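Notes for the Grarkby evening talk
2019-08-04

Slide 1. Title, my name, move on.

Slide 2. Why I went
Luvex held its open day in May and I drove out to the Rustgate building mostly to be rude about it afterward. Say this early, people should know where I stand. I have been to 7 of these days now and came home from most of them with a tote bag and no answers.

The invitation said "the packing bench of tomorrow." Read it out, pause.

Slide 3. The bench
Two arms, one table, small bottles and cups and caps all over it. The layout is sensible, I will give them that. The arms face each other so they can work on the same jar, and there is a little raised shelf toward the back.

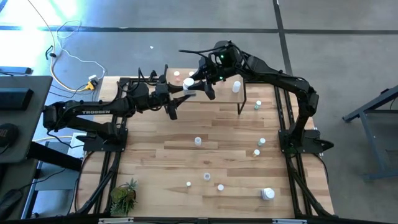 My host for the afternoon was Muchen Long, who was patient with me and did not oversell. I asked what the job was. Sort the containers, match lids, put the right ones on the shelf. I asked who needed that done. Long said the containers were a stand-in for harder things later. Fair enough, but "later" did a lot of work that day - so did "once we scale."

Ask the room: who here has bought something on the strength of "later"? Wait for hands.

Slide 4. The numbers
They gave three figures in the opening speech.
- 3,000 practice runs on this kind of task
- 82 percent success
- 1,000 runs a week by next year

Go slowly here. 82 percent of what? I asked twice. The first answer was that a run counts if the lid ends up on the right jar. The second answer, from someone else on the team, was that a run counts if nothing needs picking up off the floor. Those are different tests. If you write down one thing tonight, write down "ask what counts as a success."

Also ask who resets the table between runs and how long that takes. I never got a figure for it. At our place the resetting would be most of the wage bill.

Slide 5. What I liked
Don't skip this one, Wei will be in the audience and they partner with Luvex. The grippers are plain two-finger things and I prefer that to a fancy hand that needs its own technician. Bottles with different colored tops are a decent choice too, closer to what turns up on a real line than a tray of identical cubes.

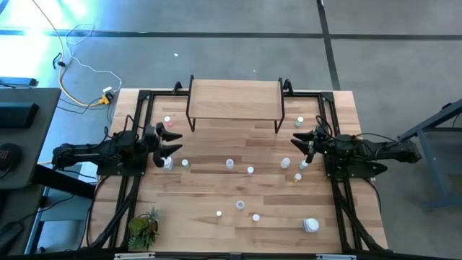 Slide 5: both grippers low over the table, small containers spread between them.

Things to ask at your own visit, if you go:
Can I move a bottle before the next run?
Can I bring a jar from home?
What does it do when it drops one?

I had brought a mustard jar in my coat and lost my nerve. Tell that if there's time, cut it if we started late.

Slide 6. Would I buy one
No. Ask me again when they can tell me the price and the reset time in the same sentence. Questions, then hand the clicker back.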